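Jointed hand or parallel gripper for kitchen manipulation in sim?

Forum: End effectors and tooling

tarnside_mech wrote:

I have a mobile base and one arm running in a simulated kitchen and need to pick a hand before we commit to the controller work. The candidates are the Merton two-jaw parallel gripper and the Florkholm jointed hand. Same arm, same planner (Kakutwood, stock settings apart from the step size), same start pose.

So far I have 191 logged episodes, split unevenly because the jointed hand takes longer to set up. The objects are crockery and small counter items. I started near the coffee maker and the carafe, as that stretch of worktop has the tightest clearances, with the window side left for later.
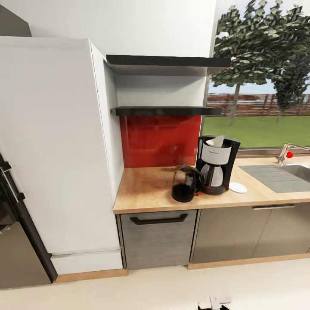 What physics rate do you need for stable contact with a jointed hand? Start at 1000 Hz and only come down once a static hold stays put with no drift. At lower rates the fingertips sink into thin objects and get thrown back out, and the logs blame the grasp planner for it.

My provisional view is that the parallel jaws are good enough for mugs and handles and poor for anything flat. Happy to be told otherwise.

kesgrave wrote:

I'd be told otherwise on flat things first. Two jaws on the rim of a plate is a perfectly sound grasp if the pads are compliant. What pads are you modelling? The default Merton ones are rigid boxes and nothing like the rubber on the real part.

tarnside_mech wrote:

Rigid boxes, yes. Friction 0.8 and no compliance. I take the point, but soft pads in the solver bring their own tuning problem and I would be comparing my tuning against theirs.

Ngọc Cù wrote:

You are doing that anyway. The Florkholm model ships with joint stiffness values someone picked by hand. If you leave one at defaults and the other at defaults you have compared two sets of defaults.

What is the grasp for the plates? Rim pinch, or fingers over the back?

tarnside_mech wrote:

Fingers against the raised ring, plate held upright. The ring gives the fingers an edge to bear on, so the hold relies less on friction. Clip from the sink side of the room:

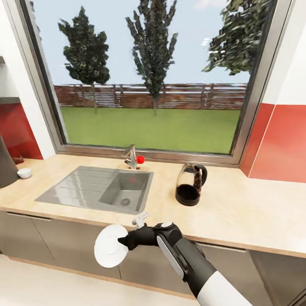

The wrist is the awkward bit. To go from that hold to a flat placement the arm needs a large roll at the last joint, and the planner tends to take it late, close to the worktop. I have added a via point 5 cm above the surface so the roll is finished before the descent starts. It costs a little time per episode and I'm content with that.

kesgrave wrote:

Then part of your result belongs to the via point. Did the Merton runs have it too?

tarnside_mech wrote:

Not the early ones. Fair. I'll rerun them.

oldspindle wrote:

Different objection. Why compare hands before cameras? With a wrist camera the jointed hand blocks a good part of its own view as soon as it closes. Parallel jaws leave a gap down the middle. We used the Nedeljković stereo unit on the forearm and still lost the object for most of the approach with a multi-finger hand. A second fixed camera fixed it, but then calibration drift became the thing we spent June on.

Ngọc Cù wrote:

In sim he can read the object pose straight from the state, so occlusion doesn't enter into it yet.

oldspindle wrote:

Which is my complaint. A hand chosen on perfect poses may be the wrong hand with a real camera. I would add pose noise now – a few millimetres and a couple of degrees – and look at how each one degrades. My bet is the jaws do badly in translation across the closing direction and the fingers do badly in rotation.

tarnside_mech wrote:

That is cheap to add. Noise on the pose at grasp time only, or every control step?

oldspindle wrote:

Once per episode, held constant. Per-step noise averages out in the filter and flatters everything.

kesgrave wrote:

Disagree. Do both and report both. A constant offset is calibration error and per-step is sensor noise, and they break different parts of the controller.

Ngọc Cù wrote:

Agree with kesgrave. Also fix your seeds and pair the episodes, so that both hands see the same object pose and the same error. I use 1247 as the base seed and add the episode number. Unpaired runs will need far more episodes to show the same difference.

tarnside_mech wrote:

Right. Plan as it stands: Merton with compliant pads as well as rigid, via point for all, paired seeds, both kinds of noise. The stiffness values on the Florkholm I'll sweep over three settings and leave the rest alone.

oldspindle wrote:

Log peak fingertip force as well. A hold at 40 N looks fine in sim and chips crockery on the bench.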